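Gromia Slope Monitoring Project
Progress report to the Hellia Fund, second reporting period
Sep 24, 2019

Where things stand

The fund asked for a short report with a clear answer on whether the ground above the Gromia road is moving. I can give you the short report. The clear answer is going to take longer, and I would be wary of anyone who offered you one on the strength of what we have now.

The work you are paying for has three parts: boreholes and lab testing, slope instruments, and a hazard map the county can use when it decides where to spend its repair money. The first part is nearly done. The second is running but has problems. The third has been drafted, and I have asked that the draft not be passed around.

Boreholes

All four boreholes in the plan were finished by the end of May. The deepest went to 100 feet and reached sound rock well before the bottom. The other three ended in weathered shale with clay seams, as the old road drawings said they would. I had my doubts about those drawings, and on this point they deserve an apology.

Core recovery was poor in the upper part of the second hole. The driller's log calls the missing stretch "soft material." That could mean a weak layer, which matters a great deal, or it could mean the driller was going too fast, which doesn't. The log can't tell us which. I have put the gap on the cross section as a gap, with a question mark, and I would like it to stay that way until someone digs a test pit next to the hole.

Lab results are back for the shale and for two of the clay samples. The strength numbers are lower than the ones used in the original proposal. Before this gets repeated as bad news, please keep in mind that two clay samples are a thin basis for anything. The remaining samples sat at the lab for weeks with the wrong job number on them and are being tested now.

Instruments

We have tilt sensors from Prulto on the upper slope and ordinary survey pins down both sides of a 200 foot line across it. The sensors report every 30 minutes. The survey pins report when a person walks up there with a total station and measures them.

The Prulto dashboard has shown a steady downhill trend since the sensors went in. The pins, over the same months, show nothing larger than the survey error. Both can't be right. The supplier's view is that the sensors are more sensitive and are picking up early creep. My view is that the trend follows air temperature closely enough that I want to see it corrected before I believe any of it. I asked for the raw readings in May. What came was a spreadsheet of daily averages, already smoothed, with no note on how. I have asked again.

One sensor stopped reporting after a storm and came back by itself. We don't know why. It has been left out of everything below.

The rain gauge works. I mention it as it was the cheapest item on the list and has caused the least trouble.

Groundwater

Water levels in the two standpipes rose after the spring rain and fell again through the summer. The pipe closest to Lo Creek responded within a day, and the uphill pipe took much longer. That is useful and I think it is real, as it was measured by hand and checked against the logger each time. It suggests that water gets into the lower slope from the side as well as from the top. If that holds up through the winter, the drainage ditch proposed at the crest would help less than the proposal claimed.

The hazard map

The draft map divides the slope into high, medium and low zones. It looks very finished, and that worries me. The boundary between high and medium was placed by a model with an assumed soil depth, and the assumed depth differs from what we drilled at two of the four holes. Moving to the drilled depths shifts the line far enough to put the pumping station in a different zone.

I know the county would like the map for its budget meeting. I would still hold it. Once a colored map is in a binder, the colors get used and the footnotes don't.

Money and schedule

Of the period's budget, 25 percent is unspent. This should not be read as a saving. Most of it is the lab work that arrived late, and the rest is the test pit, which was never in the plan and which I am now asking to add. The second survey round slipped by three weeks when the access track was closed, and the winter round may slip too.

Decisions needed from the fund

Approval to move the unspent lab money to the next period.
Approval for one test pit beside the second borehole.
A letter from the fund to Prulto asking for raw data. A request from the people paying may get further than mine did.
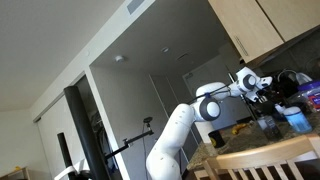
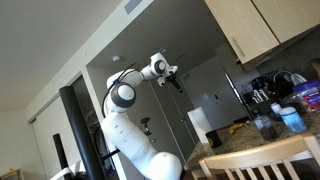
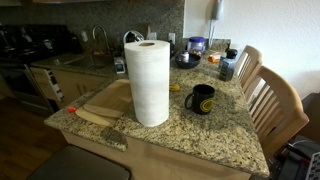
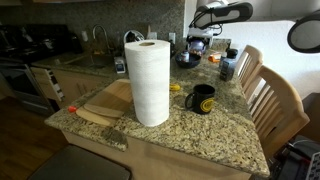 King-fai Pan
Project Geologist, Gromia Slope Monitoring Project

Notes to this report

Slope readings are in feet and inches as agreed with the county. Lab values follow the lab's own sheets and have not been rounded again. The cross section replaces the one in the first report, which had the third borehole on the wrong side of the road.

The next report is due after the winter survey round. If the raw readings have arrived by then they will be attached whole, and anyone at the fund who wants to plot them against temperature is welcome to try it before reading my version.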